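# Arnska Tyre Warmers (set of four)

I've been running these on my own car for two seasons and they're the set I'd point anybody towards if they're doing sprints or hill climbs on slicks and are fed up with creeping round the first few corners. They come as four blankets, four leads, one control box and a bag that is slightly too small for all of it (roll them tightly, fronts first, and you'll get the zip shut!).

Each blanket draws 750 watts, so a full set wants 3,000 watts, and that's before anybody plugs a kettle in. Please don't plug a kettle in. A 1,000 watt suitcase generator will run one blanket quite happily and nothing more, so if that's what you've got, you'll want to borrow a bigger one or pair up with a neighbour in the paddock.
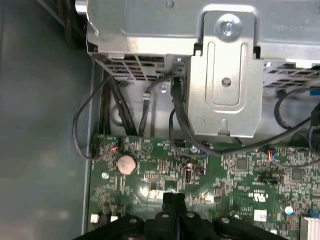 The control box is made by Tremico and it's the bit I like best, as you get a separate dial for the front pair and the back pair. Most of us run the rears a touch cooler on the little single-seaters. Set both dials, switch on, leave it alone. There's a light for each blanket and it goes from red to green when that tyre is up to temperature. If one stays red, check the plug at the blanket end first, they do work loose in the bag. The fuses are behind a small plate on the back, held on by one big Phillips screw like the shiny one on that drive cage, so keep a proper screwdriver in your kit. I've seen people go at it with a coin or a penknife and all they do is chew the head up. Spare fuses are taped inside the plate, and if you use one, put a note in the bag so I can replace it.

## Fitting them

Car on stands, wheels clear of the ground. The blanket goes round the tyre with the lead facing outwards and the flap at the top, then you pull the elastic snug behind the rim. It takes me a couple of minutes a corner and I'm not quick. Blankets marked F are narrower than the ones marked R, and yes, I have put them on the wrong way round and wondered why my fronts looked so baggy.

Give them an hour if it's a cold morning. In July you can get away with a good bit less. Pull them off as late as you dare, and hand them to somebody who won't drop them in a puddle.

They'll fit 13 inch wheels only. I get asked every month about bigger sizes and we haven't got any, sorry. Semaan do a 15 inch set and I've heard decent things, but I've not had my hands on one.

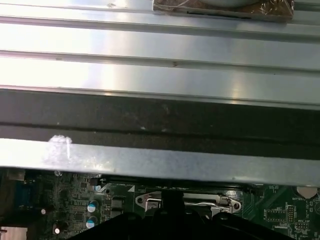 **Distton Motor Club | Equipment Section**

Right, borrowing them. The set goes out to paid-up members for one weekend at a time, collected on the Thursday evening and back by the Monday. We keep 6 sets now, up from four in January, and they still all go for the big hill climb weekends, so get your name down early. Email me or catch me at club night and tell me the event, the car and what you'll be powering them from.

When they come back I'd like them dry and brushed off. Rubber crumbs are fine, gravel is not. If a lead's been driven over, just say so! I'd far sooner hear it from you than find out in somebody's awning with ten minutes to go before first practice. We don't charge for honest damage.

Check your regs as well. A few championships have banned warmers altogether and the scrutineers won't care that you borrowed them from us.

Gualtiero Lombardi
Page last changed May 17, 2023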